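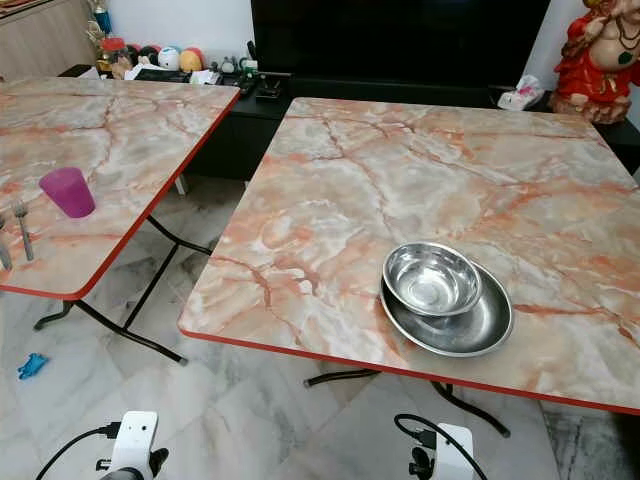
The Mirror Problem
Software | Aug 20, 2022

A stainless steel bowl is one of the worst things a robot can be asked to look at. Its surface carries very little information about itself. What the camera records is mostly the room, bent and squeezed into a curve: a strip of ceiling light, the colour of the table, whatever happens to stand nearby. Move the head a few centimetres and all of it slides. The bowl has stayed where it was, but to a program that matches patches of colour between frames it has gone somewhere else.

Household robotics has been slow to take this seriously. Published results lean heavily on mugs, cereal boxes and soft toys, which are matt, patterned and easy to tell apart. A kitchen that eats off steel is another matter. Horance, the perception and planning stack developed by the small firm Rullerska, was rewritten in March with that kitchen in mind.

Tobiloba Fashola leads the perception side. The first version of Horance used a depth camera and trusted it. On polished metal, the depth image returned holes where the surface should have been, or placed the bottom of a bowl well below the tabletop. The planner then did what it had been told and aimed the gripper through the table.

"The arm was correct," Fashola says. "It went to the pose it was given. We spent a long time tuning a controller that had nothing wrong with it."

The rewrite drops depth for any region the segmenter labels as reflective. Rims are used instead. A bowl or plate seen at an angle gives an ellipse, and if the plane of the table is known, the ellipse fixes both the position and the size of the rim. Interior pixels are ignored. The fit runs on each frame separately and is then smoothed over time, so that a glint crossing the edge spoils one estimate and leaves the rest alone.

Stacked items need more care. A small bowl resting off-centre on a plate hides part of the plate's rim, and the visible part may be a broken arc. Horance fits the upper item first, removes its outline from the edge map, then fits the lower one to what remains. The order matters. Run the other way round, the fit for the plate tends to borrow edges from the bowl and settles at a point between the two.

The table is the second difficulty. Glossy faux-marble tops, with veins of cream and orange running in every direction, fill the edge map with curves that belong to no object. The metal then reflects the same veins. Chinyere Edet, who maintains the planner, argued for finding the table by its border, and a coloured edge band turns out to be a good landmark: long, straight and quite unlike the pattern inside it. Two visible sides are enough to recover the plane when the dimensions are known. When they are not, the software falls back on a slower search.

Two tables with the same top caused a fault of their own. An early build merged them into a single surface and planned a straight slide from one to the other, across open floor. Surfaces are now kept as separate entries in the world model, each with its own border, and a path between them must include a lift. Edet describes the fix as three lines of code and a week of reading logs.

Planning is otherwise conventional. Candidate grasps are generated along the rim, scored for clearance and passed to a motion planner called Verner, which Rullerska licenses. A full replanning cycle takes 175 milliseconds. Grasping the bowl without dragging the plate is handled by a penalty on sideways force – crude, in Edet's view, but easy to tune.

The test set, known in the office as Baláž, holds 437 recorded arrangements. Every change to the perception code is replayed against all of them before it is merged. Translucent plastic cups are the weakest category still open. Their rims fit well enough, but the segmenter often takes the wall of the cup for a stain on the table behind it, and the clearance check then allows a finger to pass through.

Fashola's current branch treats any closed rim above the table plane as solid down to the surface, whatever the segmenter says about the space between. It has yet to be merged. The replay runs clean on cups and fails on three arrangements with forks, where the gaps between tines are being closed up and read as rims.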